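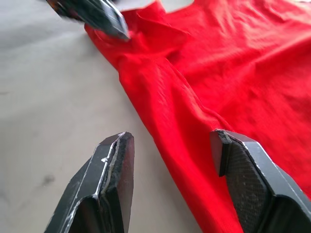

Figure 9.1 Red fabric on a pale gray tabletop.

Chapter 9
Reissues, Remasters and the Back Catalog

9.1 Catalog as an asset

A record label earns income from two classes of recordings. Frontline releases are new and carry most of the marketing budget. Catalog releases are older, and their recording costs have usually been recovered or written off. The line between the two is set by contract or by chart rules and differs from one market to another. In this chapter a recording is treated as catalog once 18 months have passed from its first sale.

A reissue is any later commercial release of a catalog recording. It may repeat the original program exactly, or it may add material such as demos, alternate mixes, B-sides and live takes. The term "deluxe edition" has no fixed technical meaning. Buyers should look at the track list and the source notes.

9.2 Source materials

The quality of a reissue depends first on the source used. An original stereo master tape is normally preferred. Where it is missing or damaged, the engineer may work from a safety copy, an equalized production master or, as a last resort, a clean pressing. Each generation of analog copying adds noise and reduces high-frequency detail.

The Harkside archive, used as a running case in this chapter, holds 281 reels from the label's first decade. When the reels were inspected, 166 had complete paperwork. The others had to be matched to session logs by ear and by timing. Two reels labeled as masters for the Dadier album were found to be production copies with the bass reduced for vinyl cutting. The flat masters were stored under the working title, Annan.

9.3 Remastering and remixing

These terms are often confused. Remastering works on the finished stereo or mono program: level, equalization, noise reduction and spacing between tracks. Remixing returns to the multitrack tapes and sets a new balance among the individual parts. A remix can change what a listener hears in an arrangement, and many artist contracts require written consent before it is issued.

Loudness needs separate attention. Heavy limiting raises the average level but narrows the distance between loud and soft passages. Section 9.6 compares the two Itau remasters, which were made from the same tape and differ mainly in this respect.

9.4 Rights clearance

Control of the master does not by itself permit the release of bonus material. Unreleased takes may fall outside the original agreement, and songs that were never published need mechanical licenses. The sample clearance sheet in Appendix C, prepared by Chanida Nilsuwan and last revised 03/04/2020, lists the entries required for each track. Students should complete one sheet before starting the exercises for Section 9.5.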